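Let the Seventh Graders Keep Their Own Play

29 January 2018

We use cookies to remember your settings and to count visits to this site. By continuing to read you agree to our use of cookies. Manage settings

Every October the middle school at Claeys picks a play, and every October the same argument starts over. One side wants a script that has been done before, with a known running time and parts for everyone. The other side wants the students to write something. I have been on both sides. I now think the students should write it, and I think the adults should mostly leave it alone once they have.

The case for a published script is not a bad one. Licenses are simple. The lighting cues are already in the back of the book. Parents know what they are coming to see. When I directed my first show at Parnudier we used a published comedy, and it went fine. The students learned their lines and said them in the right order. A month later I asked a few of them what the play had been about and they could tell me what they wore.

Compare that with the piece the seventh grade put on last year. It ran too long. One scene took place in a bank for no reason I could find. There was a judge who kept changing her mind, and a goat that was talked about constantly and never came on. But the students could explain every choice in it, including the bad ones. They had argued over the ending for three weeks, and the argument was better than most of what I get in a class discussion of a novel.
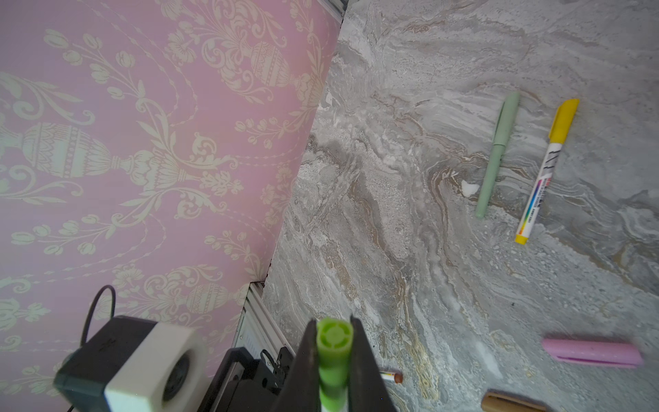

Drama and Speech Department, Claeys School

People who disagree with me usually bring up quality. They say a parent who gives up an evening should see something good. I have some sympathy for this. The hall seats 175 and the chairs are hard. Still, a school play is a class that happens to have an audience. We don't ask that the science reports be a pleasure to read, and we don't hand students a finished report to copy out so that it will be.

The second complaint is about fairness. In a student script the loudest writers tend to give themselves the biggest parts. That does happen, and a teacher has to deal with it. My rule is that casting comes after the script is locked, and the writers read for parts along with everybody else. Two of last year's writers ended up on props. One was angry until the dress rehearsal and then she was busy.

Money comes up too. The published show we priced for this spring, with scripts and rights for two nights, came to $2,474. A student script costs paper. I don't think cost should decide it, but that amount would pay for a visiting director, and I would rather have the director.

Where I part ways with some of my colleagues is on editing. Anisa Purba, who taught the writing unit with me last year, believes a teacher should cut a script down before rehearsals begin. I think the cast should find out for themselves that a scene is too long. They notice when they have to stand through it. By the second week they had dropped four pages on their own - the bank stayed, unfortunately.

The vote on this year's play is next week. I will be asking for a student script again, with 7 weeks for writing in place of the five we had before.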